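About Us

Hi, and welcome to Brastard! We're a small shop that gathers examples for robots to learn from. If you've got a learning system that needs to see a task done over and over, by a real arm in a real room with real junk on the table, that's pretty much our whole day.

We started out doing something else entirely. Back then we built little fixtures for packaging lines, and one of our customers, Kubíček, asked if we could "just record a few" pick-and-place runs for a model they were training. A few became 4000, we bought a second arm, and by the following May the fixtures business was a shelf in the back that we still haven't cleared out (if you need a bracket, call us).

There are seven of us now. Five of us drive the arms, and the other two check recordings, fix whatever broke, and argue about file names. We all take turns resetting the table, and yes, it's the least popular job in the building.

What we do, in plain words: you tell us the task, we write it up as a short instruction, and one of our drivers runs the arm through it by hand. We record the arm's movements, the view from a fixed camera and the view from the wrist. Then we move everything, swap some of the objects and go again. A set for one task is usually 55 runs before we'll even talk about whether it's any good - then we watch them back and decide what to throw out. Fumbles get labeled and kept if you want them. Some customers love a good fumble, because their system needs to learn how to get out of trouble too.

People ask where we buy our objects, and the answer is mostly the grocery store and our own kitchen. I'm a big believer in everyday stuff. Bottles are a favorite of mine because they're such a pain! Clear plastic is hard to see, a full one handles nothing like an empty one, and every cap is a little different. Putting things in a wastebasket sounds like the easiest job in the world until you try it with a gripper and have to get past the rim.

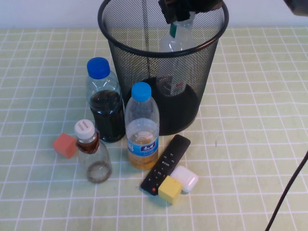 Mesh basket, green grid, and things with screw caps.
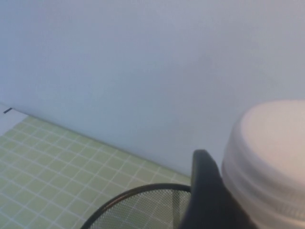
We've done longer projects too. Trevovar was a kitchen-sorting set that ate most of a winter, and Nornbridge is the one we're on now, which is all about clearing up tabletops. I can't share much of either one, but if you write to us we'll happily send a small sample set so you can see how we lay out the files and what our labels look like.

A few things we're picky about. We don't speed up recordings. We don't mix drivers in a set without marking who drove what (everybody has a style, and the models do pick it up). And if we think your task needs a different gripper, we'll tell you before you've paid for anything.

Want to come by and try driving? Please do! Drop us a note through the contact page and tell us what you'd like your robot to learn. Bring an object if you like - we're always short on odd-shaped ones.

Page last updated July 22, 2026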